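# Palumbo valve works, open day in March

Palumbo opens its foundry and machine shop to customers and the trade once a year. I went for the maintenance side: we buy isolation valves for older apartment buildings, and most of what comes back to our stores has failed at the packing or the seat. I wanted to see how those two areas are made and checked. The sales presentation I skipped.

Visitors were taken around in small groups. Ours was led by Samah Helmy, who runs process quality and answered most questions without notes. Safety glasses and toe caps were handed out at the door. Ear protection was needed only in the fettling area.

## Melting and casting

The bodies are sand cast. Charge material is a mix of ingot and returns from the shop's own gates and risers, with turnings kept separate because of the cutting oil. A sample is poured from each melt before the metal is released, and the analysis is written on a card that stays with the batch as far as packing. I asked about outside scrap. The foundry stopped buying it after a run of porous bonnets, traced to a mixed delivery.

The molding line made 386 molds on the shift before our visit. Helmy regards that as a slow figure. The limit is the core room, where cores are still blown on an older machine and finished by hand. A core that sits slightly high gives a body with one thin wall, and it will usually pass a pressure test when new. For that reason the works sections a few bodies from every batch with a band saw and measures the walls directly. A tray of sectioned bodies was set out for us and was the most useful exhibit of the day.

Fettling was loud and well extracted. Gates are sawn off, the stubs ground back, and the castings shot blasted before they go across the yard.

## Machining

Ports, seats and the bonnet thread are all cut in one clamping. The company used to turn the body around between the ports and the seats – two setups, two chances for error – and changed over when it bought its present machines. The benefit is in the alignment of the seat faces with the stem axis. A wedge that meets its seats squarely needs less torque to close, and the person in the boiler room is less likely to reach for a wrench.

Thread gauging is done at the machine by the operator. The interval is every ninth body, and the results go on paper. Trovura, a software supplier, had a stand in the canteen with a system for logging the same readings on a tablet. The works is trying it on one cell. The operator I spoke to liked the trend chart and disliked typing with gloves on.

## Assembly and packing

Stems are turned from bar. The packing is a molded ring in the standard range and a graphite ring in the hot water range, and the two share a gland nut. I raised our own problem at this point. Our failures are nearly all valves that sat open for years and were then closed once, in a hurry, during a leak. The stem carries scale up through the packing and cuts it.

Helmy's advice was the usual one, to exercise the valves yearly, and to back them off a quarter turn from fully open. She also recommended snugging the gland nut before operating an old valve for the first time, and leaving it alone afterward if it stays dry. Our instructions have it the other way around. I will propose a change.

## Pressure test

Every valve is tested with air under water, shell first and then each seat in turn. Daily output through the test bay on the previous full day was 2,296 valves. Rejects are sorted by fault, and the bins are labeled in plain language: "seat," "gland," "body." Seat rejects are stripped and lapped once. Body rejects go back to the furnace, and there is no impregnation of leaking castings. I asked that question twice, as we have had impregnated bodies from another supplier that wept after a heating season.

## Other stands

Skotavo showed insulation jackets for valves and strainers. The closure is a strap and buckle, and the cutout for the handwheel is large enough to turn it with the jacket in place. The price was not ready. Trotosell had a catalog of spares and will supply handwheels and gland nuts singly, where our present wholesaler insists on boxes.

## Points to follow up

- Ask for wall thickness records with the next order.
- Reverse the order of the gland nut steps in our work sheet.
- Trial the graphite ring on the basement risers.
- Sample jacket from Skotavo, once priced.

Parking is behind the pattern store. The bus stops at the gate but does not run in the early afternoon.

A small brass gate valve with threaded ports and a red handwheel:

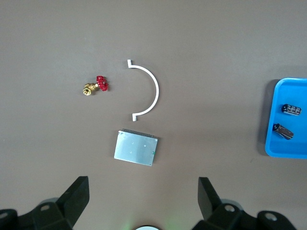

*Fionnuala Ó Néill*

The work sheet with the revised gland nut steps will be in the stores folder once it has been checked. Requests for copies of Palumbo's test procedure should go to the works directly.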